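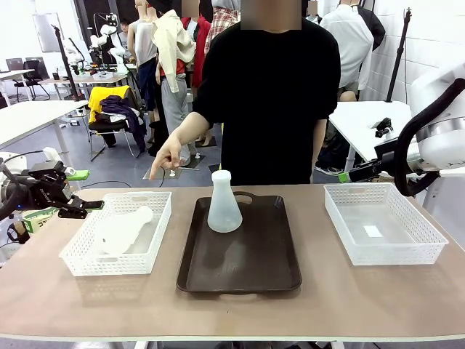
One flask upright on the brown tray, one on its side in the left basket, right basket free.

Zotudano Tabletop Sets

A collection of photos and written notes on how plastic labware sits in trays and baskets. Flasks and bottles mostly, plus the containers they live in between jobs. If you have ever opened a cupboard full of frosted plastic and wondered where the other half of the set went, you are very much among friends!

Version: 2.1
Last updated: October 2026
Maintained by: the Akeck labware project
Language of notes: English

What's in it

600 layouts, each with one photo and one notes file. Between them the notes contain 1,217 item entries, where an item is anything that can be picked up and put somewhere else. Baskets and trays count as items too, even when nothing is in them. An empty basket is a destination, and half the fun of this collection is seeing what a layout looks like while there is still a choice to make.

The layouts are sorted into six groups:

flat - items on a tray, nothing in the baskets
split - items divided between a tray and one or more baskets
full - every container has something in it
mixed - two or more kinds of vessel together
cleared - everything is in a basket, tray bare
odd - whatever we couldn't place in the other five

The layout at the top of this page is a split, and a lovely clean one. The tray has a handle at each end, the two white baskets match, and the flask on its side still has its neck pointing up toward the right, so you can tell what it is right away. I use it whenever I explain the collection to somebody new.

The containers

We got quite attached to these. The white baskets have rows of small rectangular holes along the sides, which makes them easy to recognize even when only a corner shows. Look for the slotted handle opening in the rim as well. One of the two in the opening photo has a little white paper label on its inner floor. Labels like that are recorded in the notes under "marks", with the text left blank unless it can be read clearly.

Dark trays turned out to be a great match for frosted plastic. The tray shows faintly through the flask and the outline stays crisp, where on a white surface the base nearly disappears. Layouts on pale trays are in the collection too, and they are the hard ones. Please do try them!

The flasks

"Flask" in our notes means the conical shape: wide round base, narrow neck. "Bottle" is used for straight sides. Earlier versions used both words for both things, and fixing that took up most of January. If you are still on version 1, expect the counts by vessel type to disagree with the current ones.

Each vessel has one of three positions:

upright - resting on its base
side - resting on its wall
inverted - resting on its mouth

A flask leaning in a basket corner is "side" if the wall carries it. We argued over this one and the rule is still a bit rough at the edges, so 40 layouts have a second opinion stored in the field "position_alt".

The notes files

Plain text, one line per item, fields separated by semicolons. The opening layout reads:

tray; dark brown; center; holds 1
flask; translucent white; on tray; upright
basket; white; left; holds 1
flask; translucent white; in left basket; side
basket; white; right; holds 0; marks: paper label

Left and right are always as you look at the photo. Someone standing on the far side of the table would say the opposite, and we have mixed that up often enough to put the reminder in the header of every file.

Folders

photos/ - one per layout
notes/ - same names as the photos, ending in .txt
words/ - the Chiang list, our short vocabulary of container and vessel terms
prestley/ - layouts from the Prestley teaching room, which has deeper baskets and a larger mix of bottles

Good uses

Practicing layout descriptions. Checking a vocabulary for storage areas. Planning a put-away routine for a shared bench. Comparing how people describe one container in relation to another, which is the use that got us started and is still my favorite.

Less good uses

Volumes are not recorded, and neither is the kind of plastic. Please don't use the notes for stocktaking. The notes also cover only the tabletop and what is on it, so clothing racks, people and other parts of the room have no entries. Lids are patchy: present in the Prestley layouts, often skipped elsewhere.

Known problems

Nested baskets are counted as one item in some of the older "full" layouts.
"Brown" and "dark brown" are used loosely for trays.
A few "cleared" layouts have a stray cap on the table and probably belong in "odd".

Corrections

Very welcome, small ones included. Send the layout name, the line as it stands and the line as you think it should be. New layouts are welcome too, as long as the whole of each container is in view and the notes use words from the Chiang list. If a word you need is missing, suggest it in the same message. "Caddy" is next up for discussion.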